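Sobre la renovación del equipo de descanso en alojamientos colectivos

Lunes, primera hora

Con ocasión del cierre del inventario de enero, considero oportuno dejar por escrito en este cuaderno algunas reflexiones acerca de una materia que ocupa buena parte de mi jornada y que rara vez encuentra espacio en las publicaciones del sector: la gestión de los colchones en residencias, albergues y demás alojamientos de uso colectivo. Las opiniones aquí expresadas lo son a título personal y no comprometen a la entidad en la que presto servicio.

El parque de camas de la red Goicoechea asciende a 1.839 unidades, repartidas entre edificios de antigüedad muy dispar. De ellas, 339 fueron propuestas para sustitución en la última revisión. La cifra ha suscitado preguntas entre los lectores que siguen este blog desde las entradas dedicadas a la lavandería, y procede aclararla. La propuesta de sustitución no equivale a una retirada inmediata. Significa que la unidad pasa a una lista ordenada por prioridad, que se confronta con el presupuesto del ejercicio y con la ocupación prevista de cada planta.

Criterios de valoración

Durante años se aplicó entre nosotros un criterio único, el de la edad. Cumplido el plazo, el colchón se reemplazaba. El procedimiento tenía la ventaja de la sencillez, pero conducía a desechar piezas en perfecto estado procedentes de habitaciones de poco uso y a mantener otras, formalmente jóvenes, que habían soportado una ocupación continua. El criterio vigente atiende al estado del núcleo, a la integridad de la tela y al historial de la habitación, consultable en la aplicación Handow desde que se digitalizaron las fichas antiguas.

El historial merece una mención aparte. Las fichas en papel se redactaban con notable libertad y abundan en expresiones como «cede un poco» o «regular, vigilar», cuyo traslado a un campo normalizado ha exigido más de una reunión. Hemos optado por conservar el texto original junto al valor asignado. Quien revise la pieza dentro de unos años agradecerá poder leer lo que anotó la gobernanta del momento, con su letra y su criterio.

De la tela y el acolchado

Se me ha pedido en varias ocasiones que me pronuncie sobre los tejidos. La cuestión admite matices. Las tapas acolchadas ofrecen una acogida más agradable y disimulan mejor las irregularidades menores del relleno, pero en sus costuras se depositan polvo, pelusas y pequeños objetos. Las tapas lisas se limpian con mayor rapidez, aunque el usuario tiende a percibirlas como más frías y propias de un centro sanitario. En las pruebas realizadas con el modelo Golletetti, de acolchado pronunciado, el personal de planta empleó más tiempo por cama, y aun así el resultado de las encuestas de estancia inclinó la decisión a su favor.

El aspirado sigue siendo el procedimiento ordinario. Para el repaso intermedio, entre una estancia y la siguiente, recomiendo el cepillado en seco, siguiendo la dirección de las costuras y recogiendo siempre hacia el borde. El cepillo debe reservarse para este uso. No es admisible que la misma herramienta sirva para el suelo y para la cama, por muy escrupuloso que sea el enjuague, y conviene que el carro de planta disponga de un compartimento cerrado al efecto.

En cuanto al volteo, mantengo la recomendación de efectuarlo 2 veces al año en los modelos que lo permiten. Numerosas piezas actuales tienen una sola cara de descanso y únicamente admiten el giro de cabeza a pies. El fabricante suele indicarlo en la etiqueta lateral, etiqueta que con demasiada frecuencia se recorta el primer día. Ruego encarecidamente que no se recorte.

Objetos hallados

Toda revisión de camas devuelve objetos. Monedas, pendientes, tapones de bolígrafo, llaves de taquilla. El reglamento interno dispone que lo hallado se deposite en sobre cerrado, con indicación de habitación y turno, y que permanezca en custodia hasta su reclamación o hasta el vencimiento del plazo. La experiencia aconseja no valorar la pieza en el momento del hallazgo. Un botón sin importancia aparente motivó el pasado curso tres llamadas de una antigua residente, que lo recuperó por correo certificado.

Del proveedor y de los plazos

El suministro actual corresponde a Vollstead, adjudicataria del último concurso. El servicio ha sido correcto en lo relativo a calidades y mejorable en lo tocante a entregas: las partidas llegan con aproximadamente 2 semanas de demora respecto al calendario pactado, lo que obliga a mantener habitaciones bloqueadas. Se ha trasladado la observación por el cauce previsto. Sería deseable que el próximo pliego contemplase entregas por planta y no por edificio, fórmula que reduciría el almacenamiento en pasillos y las consiguientes quejas de los residentes.

Queda pendiente la cuestión de la retirada. El desmontaje del colchón usado para separar muelle, espuma y tejido es viable, pero su coste varía mucho de una comarca a otra y no todos los gestores emiten un certificado suficiente. Dedicaré a este asunto una entrada propia cuando disponga de las ofertas solicitadas. Entretanto, agradeceré a los responsables de otras residencias que me hagan llegar su experiencia por los medios habituales.
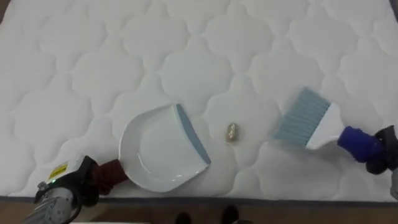 Unai Barrios
Responsable de alojamiento y equipamiento, red de residencias Goicoechea

Escribe en este cuaderno sobre lavandería, mobiliario y mantenimiento de alojamientos colectivos. Los comentarios se revisan antes de su publicación.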